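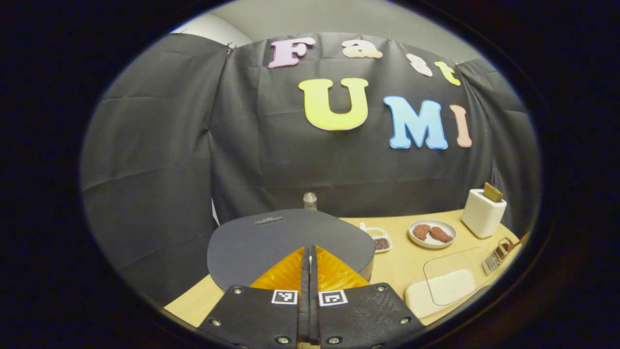

Tenture noire et lettres en mousse « Fast UMI », derrière un plateau de table en bois clair.

Compte rendu de visite : journée portes ouvertes de l'atelier Vasier
Vendredi 5 avril 2024, par le service des relations extérieures
Imprimer cette page | Envoyer par courriel

Dans le cadre de son programme annuel de visites professionnelles, l'association Weline a organisé un déplacement à l'atelier Vasier, établissement spécialisé dans l'aménagement de stands, la signalétique légère et les décors temporaires. La délégation comptait 20 participants, issus pour la plupart de services de communication, de médiathèques et de centres de formation. Le présent compte rendu reprend les principaux points abordés au cours de la visite, dans l'ordre du parcours proposé par l'établissement.

Accueil et présentation de l'établissement

Les participants ont été reçus à l'entrée principale, puis conduits dans la salle de réunion du premier étage, où la direction a rappelé l'histoire de la maison. Installé à l'origine dans une ancienne imprimerie, l'atelier a longtemps travaillé pour les commerces du quartier avant de se tourner vers les salons et les expositions de courte durée. Il occupe aujourd'hui une surface de 658 mètres carrés, répartie sur 2 niveaux : la découpe et le stockage au rez-de-chaussée, le montage et la présentation à l'étage.

La direction a souligné que l'essentiel de l'activité concerne des installations de petit format, destinées à être montées par les clients eux-mêmes. Cette orientation a une incidence directe sur le choix des matériaux, qui doivent pouvoir être transportés dans un véhicule ordinaire et mis en place sans outillage particulier.

La découpe des lettres

La première étape du parcours était consacrée à la découpe. Les lettres en mousse constituent une part importante de la production. Elles sont appréciées pour leur légèreté et pour la facilité avec laquelle elles se fixent sur un support souple. L'équipe a présenté plusieurs épaisseurs, ainsi que les gabarits utilisés pour les majuscules et les minuscules.

Une attention particulière est portée à la lisibilité à distance. Sur fond sombre, l'atelier recommande des teintes claires et un mince bord blanc autour de chaque caractère. L'inscription « Fast UMI », disposée sur deux lignes, présente ces caractéristiques : le rose, la couleur pêche, le blanc et le jaune se succèdent dans le premier mot, tandis que le second, de plus grande taille, commence par un U jaune suivi d'un M bleu clair. Les lettres du premier mot descendent légèrement de gauche à droite, et celles du second sont placées plus bas, en décalage vers la droite. Plusieurs membres de la délégation ont relevé l'intérêt de cette composition pour des stands destinés à un public familial, où un alignement strict paraît souvent trop sévère.

Il a été demandé si les lettres pouvaient être réemployées d'une manifestation à l'autre. L'établissement a indiqué qu'un jeu bien conservé, rangé à plat entre deux feuilles de papier, supporte 6 montages successifs avant que les bords ne commencent à s'écraser. Au-delà, un remplacement partiel est conseillé, les voyelles étant en général les premières à devoir être renouvelées.

Les fonds en tissu

La délégation s'est ensuite rendue à l'étage, dans l'espace réservé aux fonds. L'atelier propose des toiles noires, grises et écrues, livrées en panneaux que l'on assemble selon la largeur souhaitée. Les panneaux présentent l'avantage de se plier et de se ranger séparément ; en contrepartie, les coutures verticales restent apparentes une fois la toile suspendue. L'équipe considère que cette contrainte est acceptable pour un fond noir, moins pour une toile claire.

La fixation par pinces a donné lieu à un échange nourri. De petites pinces foncées, placées en partie haute, maintiennent la toile et demeurent discrètes sur un tissu noir. L'atelier les préfère aux anneaux, jugés longs à poser. Il a toutefois été rappelé que leur nombre doit être adapté au poids du tissu et que les extrémités méritent une surveillance régulière pendant la durée de l'événement.

La question des plis a également été évoquée. Une toile conservée pliée garde des marques, et le fond noir présenté sur place était lui-même froissé, avec de larges retombées sur le côté gauche. Le défroissage à la vapeur est recommandé la veille de l'ouverture. Pour les clients qui ne disposent pas du matériel nécessaire, la société Cuypers, partenaire de l'atelier pour les textiles, propose une livraison sur rouleau, dont le coût de transport est plus élevé.

Le mobilier d'appoint

Le parcours s'est poursuivi par une présentation du mobilier d'appoint. L'établissement privilégie les plateaux en bois clair, dont la teinte s'accorde avec la majorité des fonds et met en valeur les documents posés à plat. La distance entre la table et la toile fait l'objet d'une recommandation écrite : un passage doit être ménagé lorsque le fond est susceptible d'être repris en cours de journée. Lorsque la place manque, la table peut être rapprochée, à condition que le tissu ne soit pas coincé derrière le plateau.

La gamme Pokico, présentée sous forme de catalogue, comprend des tables pliantes, des présentoirs et des caisses de transport. Les participants ont pu consulter les fiches techniques et les conditions de location. Les tarifs ne sont pas reproduits dans ce compte rendu ; ils peuvent être obtenus sur demande auprès de l'atelier.

Échanges avec la délégation

Une séance de questions a suivi. Les échanges ont porté sur les délais de fabrication, sur le classement au feu des tissus et sur les possibilités de formation. S'agissant du dernier point, l'établissement a confirmé la tenue d'une session d'initiation au montage au mois de mai, ouverte aux structures adhérentes de Weline dans la limite des places disponibles. Les demandes doivent être adressées par écrit et préciser la nature des manifestations envisagées.

Plusieurs participants ont exprimé le souhait qu'une fiche pratique sur l'entretien des toiles soit mise à la disposition des adhérents. L'atelier s'est déclaré favorable à cette proposition et transmettra un premier texte à l'association, qui en assurera la relecture et la diffusion.

La délégation a enfin regretté que la zone de stockage n'ait pu être parcourue dans son ensemble, une partie du rez-de-chaussée étant occupée par des chargements en préparation. Une seconde visite, limitée à cet espace, est à l'étude.

L'association Weline remercie l'atelier Vasier pour la qualité de son accueil et pour la disponibilité de ses équipes. Les documents remis sur place sont consultables au secrétariat, aux heures habituelles d'ouverture.

Contact | © Weline, tous droits réservés | Haut de page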